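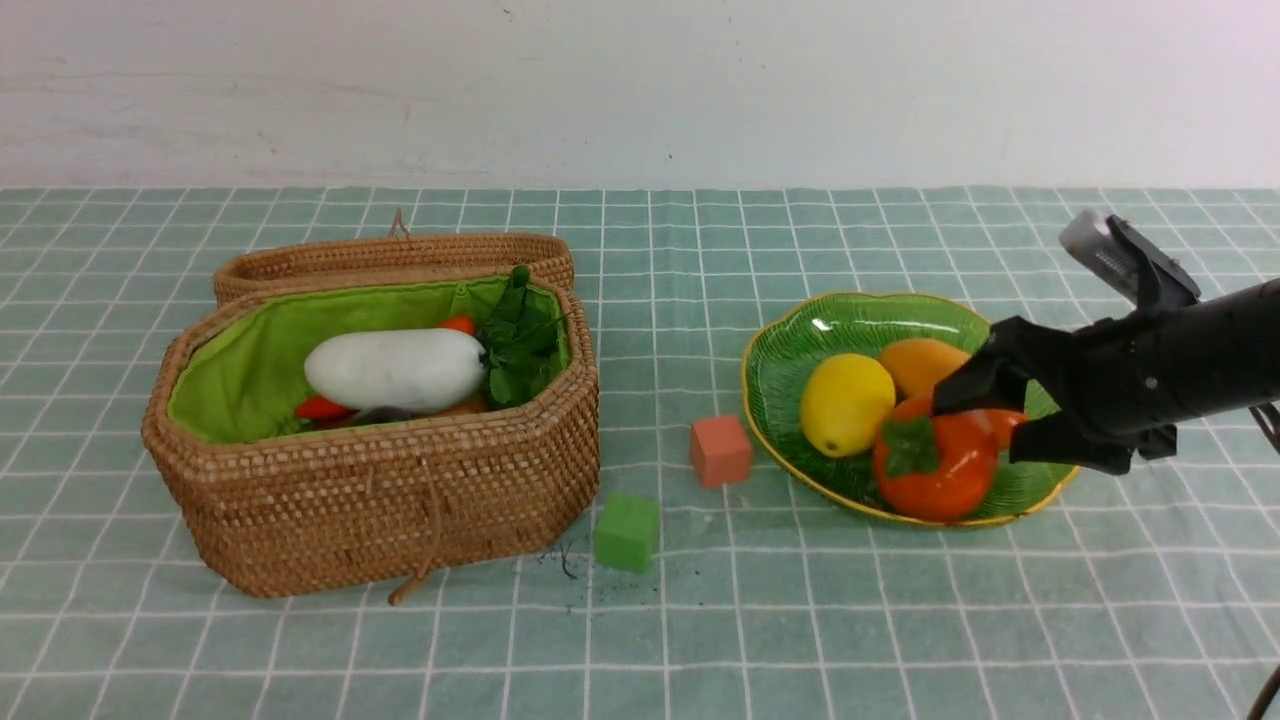

How do you keep a play kitchen from spreading over the whole room?

Give every group of toys one home that a child can reach and open alone, and keep the number of homes small.

Four is enough for most sets: vegetables, fruit, dishes, and everything else. More than that and things get put wherever there is space.

## Baskets and plates

A lidded woven basket works well for toy vegetables. Long or bulky pieces such as a daikon radish go in first, lying flat. Leafy greens go at the side, where the leaves can spill a little without getting bent. Small things like a chili pepper fit into the gaps. If the lid has to be pushed down, take something out.

Fruit can stay out on a shallow plate. Lemons, mangoes and persimmons in toy size don't need a deep bowl, and a plate gets used in play more often than a box does. A leaf-shaped one with a raised rim stops round fruit from rolling off.

Foam cubes belong with the blocks. They tend to end up on the kitchen table anyway – put them back at the end of the day and leave it at that.

## Cleaning a rattan basket

Shake it out upside down over the sink or outside. Crumbs collect under the fabric lining, so fold the lining back from the rim first. Go over the weave with a dry, soft brush (an old toothbrush is fine for the corners), then wipe with a cloth that has been wrung out hard. Don't soak it. Let it dry with the lid open, away from the heater.

If the lining comes out, wash it by hand in cool water. Bright colors can bleed the first time, so wash it alone.

Leather straps need only a dry cloth. If one has gone stiff, rub in a very small amount of leather balm and leave it overnight. We use the one from Letis, but any plain balm will do.

## Cleaning the toys

- Hard plastic: warm water and dish soap, rinse, towel dry.
- Foam: damp cloth only. Foam that has been soaked takes days to dry and can smell.
- Fabric leaves: dab with a damp cloth, reshape with your fingers, air dry.
- Painted wood: damp cloth, then dry at once.

Check for loose stems and caps while you are at it. Anything that has come off and is small enough to swallow goes in the trash.

## The table

A checkered cloth hides light stains but it also hides crumbs. Shake it out after snacks. Wipe-clean cloths can be sponged where they lie; cotton ones should be washed every couple of weeks at the usual setting.

Scuffs on a white wall behind a play table come back whatever you do. Try a soft eraser first, then a damp sponge with a drop of dish soap. Test a low spot before you rub, as flat paint can turn shiny. Touch up with leftover paint in December or whenever the room is next cleared.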